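Notebook, Sunday, late afternoon. Play food, fruit and vegetable set, second pass.

I had the small room to myself for most of the day, and it was a pleasure to spread out a bit and finally think about the food set properly. Kristýna has been asking since the start of October which pieces ought to stay in the bowl activity and which can go back in the big box, and I kept promising her an answer and then finding something else to do. So, the answer, or most of one.

I'm keeping it to five: the corn, the nectarine, the mango, the lime and the red pepper. They go in a loose row across the white table with the blue bowl behind them, back toward the wall, and the job is simply to put things away into the bowl. I like this group very much. The colors are cheerful on the white, and you can tell every piece from across the room, even with tired eyes (mine, by four o'clock).

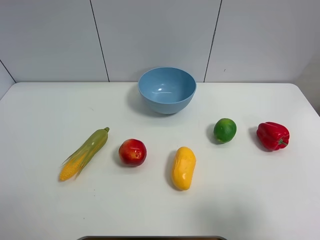
The Broltia set we had before this was nicer to hold, I think, but the lime and the pear were nearly the same green and people kept mixing them up. This one came from Berdale, catalog item 739, and I have written that on the lid of the box in marker so we can stop hunting through old order slips. Miloslav would still like to add the bananas. I'm not against bananas! But they take up so much of the bowl, and then whatever goes in next sits on top of them and rolls.

The bowl itself I'm happy with. I tried the shallow Golestani dish in the morning and didn't care for it, everything wanted to wander out over the side, so it's back on the shelf with the lids. The blue one is deep and has a good smooth rim, and the round pieces settle down in it nicely next to each other. My feeling is that the round ones should go first and the corn should be left for the end, being the long awkward one, and I'd ask whoever does the next pass to try it in that order and write down what they think.

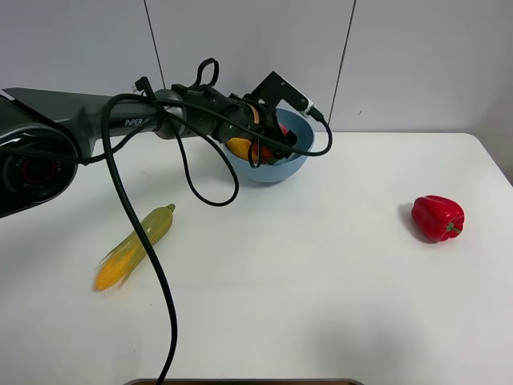
Kristýna's view is that the order should be left open, and she may well be right, she usually is about such things. We can do it both ways and compare over coffee.

A word about the mango, my favorite of the lot. Whoever made the mold took some trouble over it. It's lopsided like a proper mango, it has its dimples and shallow ridges, and the yellow goes deeper and more orange toward the edges. 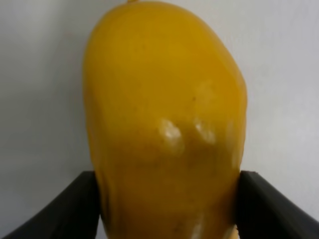
The mango, upright, with the little brown speck on its skin.

Still to do: wipe down the set, find a smaller box (the Jetis one with the broken hinge would do if Miloslav can mend it), and ask Kristýna whether she wants the spare lime kept in with the others or put away in drawer 37.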